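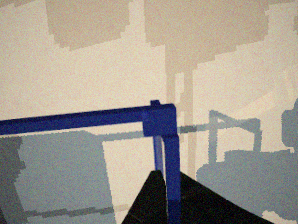 Elta replied that the mileage was fine and the long run was the problem, and that anyone doing 24 miles a week shouldn't be putting 11 of them into a Sunday.

Home Training Routes Kit Races Help

3 minute read

Sore shins after going from three runs a week to five

Kuldale
Posted 5/18/22

I've been running since December. Up to last month I did three runs a week, all on the flat, mostly the towpath out to Purkum and back. Then I entered a half marathon and went up to five runs. The total is now 24 miles a week, with the long one on Sunday at 11 miles and the rest made up of short ones before work.

For the past fortnight both shins have ached along the inside edge, the left worse than the right. It's bad for the first mile, then eases, then comes back in the evening when I go downstairs. There's no swelling. It's a long sore strip and I can't find one spot that hurts more than the rest.

I'm 44 and was not sporty before this. Shoes are the same pair I started in. Do I drop back to three runs, or stop altogether for a bit? The race is in September so I have some time. Elta already told me on the Sunday run thread to cut the long one, but I'd like to hear from others before I change everything.

Elta

I'll put it here as well so it's in one place. Nearly half your week is in one run. Take the Sunday down to seven and leave it there for three weeks. Keep four runs, drop the fifth, and don't run on the day after the long one.

On the shoes -- if they've been going since December and you've worn them for every run, they may well be past it. Look at the heel from behind on a flat table. If it leans, replace them. Go back to the same model if it suited you, as changing to something very different while your shins are sore can confuse matters.

Calf raises helped me. Two sets of 12 on the bottom stair, slowly, most evenings. Do them with the knee straight and then again with it slightly bent. It took a month before I noticed any difference, so don't give up after a week.

If the ache shrinks down to one small point that hurts when you press it, or it hurts at night when you're lying still, stop running and see your GP or a physio. That can be a stress fracture and it needs looking at properly. I ran on one for three weeks and lost most of a summer.

You can cycle or swim in the meantime if neither of them hurts. I used a bike for the easy days and didn't lose much.

Morgan

had this. ice and rest. went away

Also get off the towpath if its the tarmac bit, the grass by the lock is better

Kuldale

Thanks both. I checked the shoes and the left heel does lean, so I've ordered the same again. I'll do seven on Sunday and skip Monday.

Morgan, it is the tarmac bit. I'll try the grass, though it's rutted past the second gate and I don't fancy turning an ankle -- might do laps of the rec for the midweek ones. I pressed all the way down both shins last night and it's still the long strip, no single sore point.

196 people found this page useful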